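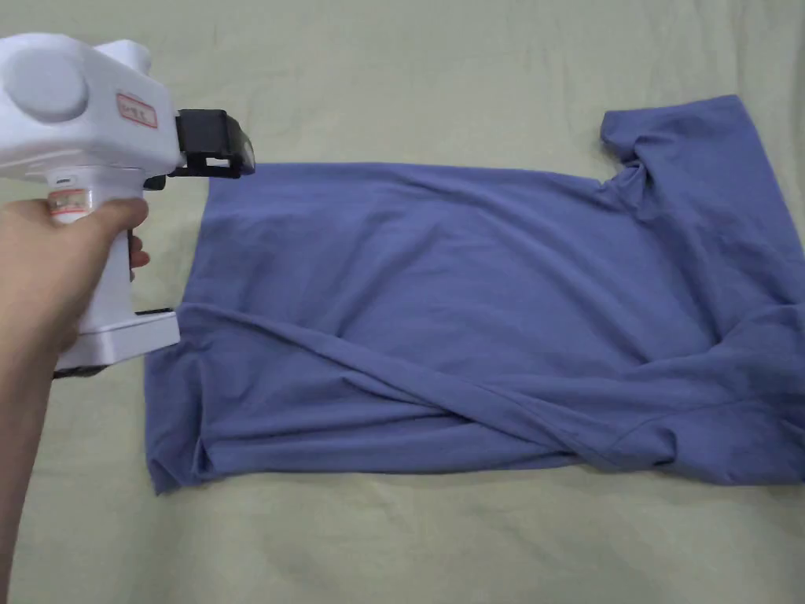 Page last modified: 22 January 2024

Collar curls up after every wash, is it the dryer or me?

So I have this shirt I got at the Floreck outlet back in November and I love everything about it except the collar. Every time I wash it the points curl up like little potato chips. I've ironed it, I've ironed it again, I've steamed it on the hanger, and by lunchtime I look like I slept in my car. I wash it warm with everything else and dry it on whatever setting the last person left the dial on (shared laundry room, don't judge). I've ruined 3 shirts this way and I'd like to stop. Is there a trick to it or do I just need to buy better shirts?

Posted by grornside_renter, 164 views

---

pressedandmessy

Been there! I'm going to guess it's the dryer. A collar is usually a couple of layers of cloth with a stiffer layer in the middle, and if the outside shrinks more than the inside, up it goes. Wash it cold, unbutton everything first (collar buttons too), and pull it out while it's still a little damp. Then pull the collar flat with your fingers and hang it up. I stopped machine drying my work shirts completely and the curling pretty much went away.

When you iron, do the underside of the collar first. Start at the points and push in toward the middle, then flip it and do the same on top. If you go from the middle out you push all the extra cloth into the tips and you get a lovely little wrinkle right where everybody looks. Ask me how I know. Let it cool flat before you put it on, too. I used to go straight from the board to my back and then wonder why it wouldn't stay.

---

zemiven80

starch

---

buttondown_dad

Starch helps, sure, but go easy or it flakes on dark colors. Spray it, wait a minute so it soaks in, then iron. Check the care tag before you crank up the heat, some of the blends get shiny fast.

Also flip the collar over and look for little slots underneath. Those are for collar stays! I wore shirts for years without knowing what they were for. I bought a bag of 200 plastic ones and I still lose them constantly, so take them out before washing or you'll be fishing them out of the lint trap. If yours doesn't have slots, the Assefa dry cleaner by me will sew some in, though for an outlet shirt I don't know that I'd bother.

---

Related

Getting deodorant marks out of a white undershirt
How to fold shirts for a carry-on
Iron leaves brown spots, is it the water?
Sleeves too long, can I shorten them from the cuff?
Shared laundry room etiquette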